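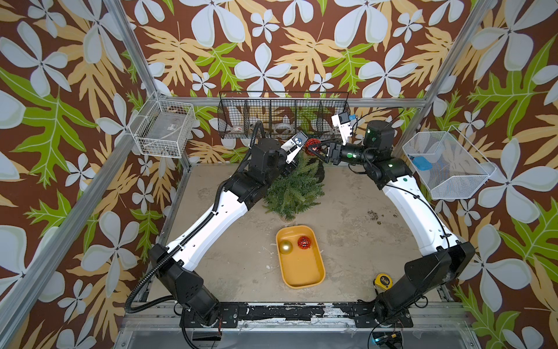 I have been arguing with people about wallpaper since December, and I would like to win at least once, so I'm writing it down.

My position is that the loudest wallpaper you own should go where you work. I mean the big stuff, the chocolate-brown background with white flowers and leaves in a lime green that looks like it was mixed for a popsicle. Put it in the sewing corner, the garage, the laundry room, the spot where you fix bikes. Put it on three sides if you've got three sides! And then leave the bedroom alone.

Most people do it the other way around. They save the pattern for the "special" rooms, the powder room or the dining room or the one wall behind the bed, and the places where they spend their whole day get whatever white was on sale. I lived like that for years. My worktable in Drendport faced a wall the color of printer paper, and I told myself it helped me concentrate. What it did was make me look at my phone, because my phone was the only thing in the room with any color in it.

Then I rented a bench for a while in a shared shop in Baltby, and the person before me had papered the walls around it in palm fronds. Huge ones. I thought I'd hate it. I even priced out a couple of cans of primer (and I was cross about paying for them). Two weeks in, I'd stopped thinking about primer. I'd look up from whatever I was gluing, my eyes would wander around in the leaves for a bit, and then I'd go back to gluing. That's the whole benefit, as far as I can tell. It sounds small until you've gone back to staring at nothing.

Na-rae Yeo, my most stubborn opponent on this, thinks a busy wall makes a busy head. She has a point when it comes to small prints. Tiny sprigs are terrible to work in front of! They buzz. Anything under the size of a coin turns into static once you've got screws and thread and half a sandwich on the table, and you will lose a needle against it and blame yourself. But a large print is a different animal. A flower as big as your hand doesn't compete with a screw. Your eye files it under "wall" and gets on with things.

And the background matters more than the flowers, which I will defend to anyone. Pale backgrounds show every scrape and every greasy thumb. Dark brown is wonderful for this. It's warm, it's forgiving, and white petals on it look like they've got a lamp behind them. Black can do the same job but goes a little hotel lobby. Navy I'm tired of. Brown has been out of favor so long that people flinch when you say it, and then they see it with a good yellow-orange next to it and go quiet.

Now, the surface you work on is where I'd spend no imagination at all. Keep it plain. Beige, gray, whatever hides the scuffs, or shows them, I don't mind scuffs. A plain top with jungle all around it is a very easy thing to work on, since whatever you set down stands out right away. People who want pattern on the table too are (I'm sorry) people who don't put small things on tables. Han-gyeol Byun covered a desk in the same paper as the wall and then spent an evening patting it with both hands, looking for a pair of glasses.

I like it next to metal, too. There's a rule floating around that florals have to go with cane and rattan and a brass lamp, so the whole room looks like a vacation you didn't take. Give me bare aluminum and black cable against a big soft flower any day. Hard straight edges make the leaves look leafier, and the leaves make the hardware look like somebody chose it. If you've got pegboard or open shelving or pipes you were planning to box in, try the paper first, before you go hiding anything.

The complaint I hear most is money, and fair enough, some of these papers cost more than my first car's transmission. But a work nook is small! That's the beauty of it. You're not doing a stairwell. I got my current corner out of 2 rolls, with enough left over to line a drawer, and the second roll was a discontinued one from a clearance bin in Stolton. If you can't stretch to that, put it on thin panels and lean them up. They'll come with you when you move, and if you get the seams a little off, well, there's a tool rack in front of it anyway.

The other complaint is that you'll get sick of it. Maybe! Ah-rin Pyo gave hers 5 years and then painted over it in an afternoon without a single regret, as far as I could see. I don't think that's a failure. I've gotten sick of white in far less time than that, and when you're sick of white you don't even notice, you just start feeling a bit gray around three o'clock and making more coffee.

I'll give the other side one thing. If you're matching colors for a living, paint or yarn or anybody's hair, don't do this. Lime green bounces. You'll mix a perfectly nice cream and carry it into daylight and find out what you've made. Hwa-young Heo dyes wool and works in front of flat gray, and she's right to, and I've stopped bringing her samples.

Everybody else, go get the brown one with the enormous flowers. Hang the first strip behind wherever your hands are busiest, live with it until you've stopped noticing it on purpose, and then do the sides.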